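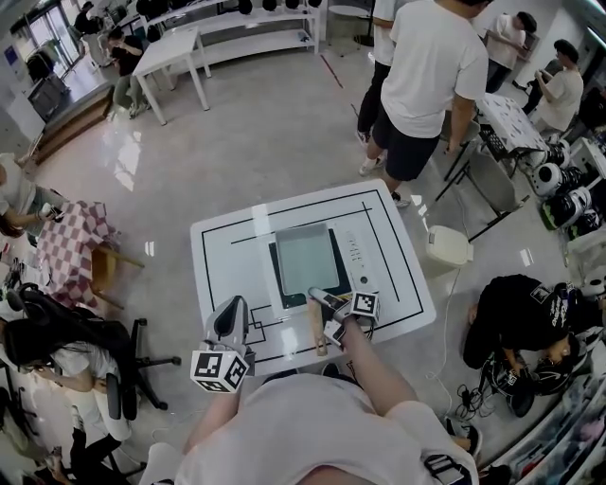 Kategorie: Teleoperation & Demonstration / Listenarchiv

Betreff: Re: Handgeführte Greifer – Drift der Markerpose bei flachen Teilen
Von: Wilma Wuyts
Datum: 11/1/22

Hallo Liste,

Wouters schrieb:

> wir nehmen Demonstrationen mit zwei Handgreifern auf, je ein
> Markerwürfel pro Greifer, Kopfkamera, kein externes Tracking.
> Bei Klötzen und Bechern ist die Trajektorie brauchbar. Bei flachen
> Platten springt die Pose des rechten Greifers, sobald das Teil
> angehoben wird. Skader meldet dann Lücken von bis zu 8 Frames.
> Neu kalibriert haben wir schon, ohne Änderung. Liegt das am Filter
> oder an der Aufnahme? Und lohnt es sich, die Aufgabe stattdessen
> per Fernsteuerung am Arm vorzumachen?

Nach den Logs, die du angehängt hast, liegt es an der Aufnahme. Der Filter macht, was er soll: Er verwirft Posen, die nur aus einer einzigen, stark gekippten Fläche geschätzt wurden. Bei einer planaren Schätzung mit kleinem Marker gibt es zwei fast gleichwertige Lösungen, und zwischen denen springt die Orientierung. Die Translation bleibt dabei halbwegs stabil, das sieht man in deinem zweiten Plot ganz gut.

Eine Platte kippt man beim Anheben fast automatisch zu sich hin. Damit dreht der Würfel mit, und je nach Griff bleibt für die Kopfkamera nur eine Fläche übrig, oder die Platte selbst schiebt sich davor. Ein Klotz verdeckt weniger.
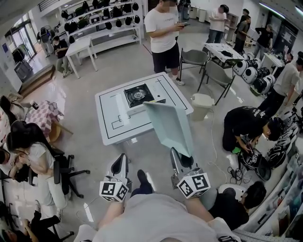 Wir hatten im August mit Kosano dasselbe Problem und sind so vorgegangen:

- Anheben langsamer, Kippen erst, wenn die Platte frei über dem Tisch ist. Beides gleichzeitig war der häufigste Grund für verworfene Episoden.
- Vor jeder Episode beide Greifer kurz ruhig ins Bild halten, mit 2 sichtbaren Flächen pro Würfel. Skirkavo nimmt das als Startpose.
- Klebelinien auf dem Tisch als Ablagebereich verwenden, aber nicht als Referenz für die Pose. Das Band verzieht sich beim Abwischen.
- Lücken bis 7 Frames interpolieren wir, alles darüber fliegt raus. Mit euren 8 liegt ihr also knapp daneben, die Grenze würde ich trotzdem nicht anheben. Gerade im Moment des Anhebens lernt die Policy sonst eine Bewegung, die der Mensch nie gemacht hat.

Zur Frage Fernsteuerung: Für flache Teile würde ich es lassen. Am Arm fehlt dem Bediener die Rückmeldung, ob die Backe schon unter der Kante ist, und die Leute fangen an zu stochern. Mit dem Handgreifer spürt man die Kante. Die Gelenkwinkel bekommt man bei der Fernsteuerung natürlich geschenkt, beim Handgreifer muss man nachträglich prüfen, ob der Arm die Bahn überhaupt fahren kann. Wir lassen diese Prüfung direkt nach der Aufnahme laufen – am nächsten Tag weiß keiner mehr, warum eine Episode komisch aussieht.

Noch etwas zur Kopfkamera: Wer beim Greifen den Kopf mitsenkt, hat mehr Bewegungsunschärfe als durch die Hand selbst. Kürzere Belichtung hilft, dann aber Flicker der Deckenbeleuchtung prüfen.

Kannst du die Rohbilder zu einer der Lücken hochladen? Aus den Posen allein lässt sich Verdeckung nicht sicher von Unschärfe trennen. Die Kantenlänge eurer Würfel würde mich auch interessieren, die steht nicht in der Konfiguration.

Grüße
Wilma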